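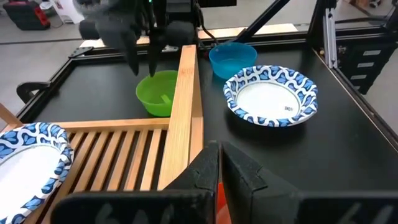
Méthode Flava

Dernière mise à jour : 2019-01-23

La méthode Flava est une méthode d'apprentissage par démonstration destinée à la manipulation bimanuelle de vaisselle. Elle a été mise au point au laboratoire Flornero, dans le cadre du projet Kokgate, et s'applique à des tâches de rangement et de transfert : poser une assiette dans un égouttoir à lattes, déplacer un bol, faire passer un ustensile d'un récipient à un autre. Son intérêt tient à une idée simple et vraiment féconde : apprendre séparément l'approche et le contact, puis laisser un troisième module décider du moment où l'on passe de l'une à l'autre.

Origine

Les premiers travaux de Kokgate portaient sur des objets rigides et opaques, saisis par le dessus. Les résultats étaient bons avec les bols épais et franchement mauvais avec les assiettes, dont le bord fin disparaît entre les doigts au moment même où l'on aurait le plus besoin de le voir. L'équipe a donc abandonné la politique unique, qui traitait tout le geste d'un seul tenant, et repris le problème par la fin : que doit percevoir le bras dans les derniers centimètres ? La première version de Flava date d'octobre. Elle a été entraînée sur le jeu de démonstrations Dantas, enregistré par téléopération des deux bras.

Principe

Une politique Flava comprend 3 modules. Le module d'approche travaille à partir des vues fixes du plan de travail et produit une trajectoire grossière pour chaque bras. Le module de contact n'utilise que les vues prises au poignet - ce choix a surpris, et il s'est révélé excellent pour les bords minces. Le module d'arbitrage, beaucoup plus petit que les deux autres, estime à chaque pas de temps lequel doit commander. Il peut revenir en arrière : si la prise paraît mal engagée, la commande repasse à l'approche et le bras se dégage avant une nouvelle tentative.

Les deux bras partagent le même module de contact, aux symétries près. On double ainsi la quantité de données utiles sans enregistrer une seule démonstration de plus, ce qui est très élégant pour un laboratoire de cette taille.

Dispositif expérimental

Le poste est volontairement ordinaire. Deux bras noirs dominent une table sombre et brillante, où l'on dispose des bols en plastique de couleurs vives et des assiettes à bord bleu et blanc. Des caméras fixées au plafond complètent les vues de poignet. La surface de la table renvoie nettement le reflet des bols, difficulté conservée à dessein : une politique qui confond un bol avec son reflet échoue dès l'approche, et l'on sait immédiatement quel module corriger.

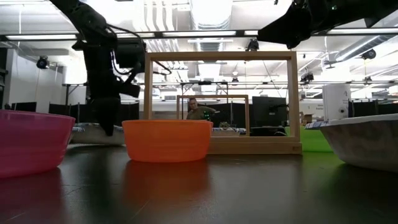
Pour Flornero, les reflets ont davantage fait progresser le module d'approche que l'ajout de nouveaux objets, et le laboratoire déconseille de couvrir la table lorsqu'on reproduit les essais. La remarque figure dans la notice du jeu Dantas, avec les consignes d'éclairage.

Résultats

L'évaluation principale compte 46 essais, répartis sur 4 tâches, avec 2 dispositions de départ pour chacune. Le gain le plus net concerne la mise en place de l'assiette dans l'égouttoir. La politique unique butait souvent contre les lattes ou relâchait trop tôt ; Flava aligne d'abord le bord, descend, puis n'ouvre les doigts qu'une fois l'appui stabilisé. C'est un plaisir à regarder, surtout pour qui a connu les versions précédentes !

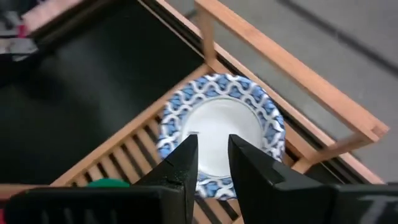 Le transfert d'un bol d'un bras à l'autre progresse aussi, mais moins. L'arbitrage y hésite parfois entre les deux modules, et les bras restent alors en attente plusieurs secondes.

Limites

Les objets translucides demeurent difficiles. Le module de contact suppose en outre que les doigts sont propres et leur géométrie connue ; tout changement de pince impose un nouvel étalonnage. Enfin, la méthode n'a été testée qu'avec de la vaisselle légère, et rien ne permet encore de prévoir son comportement avec des pièces lourdes.

Voir aussi

Kokgate (projet) - Dantas (jeu de démonstrations) - Apprentissage par imitation - Manipulation bimanuelle

Contact | © Flornero, tous droits réservés | Retour en haut de page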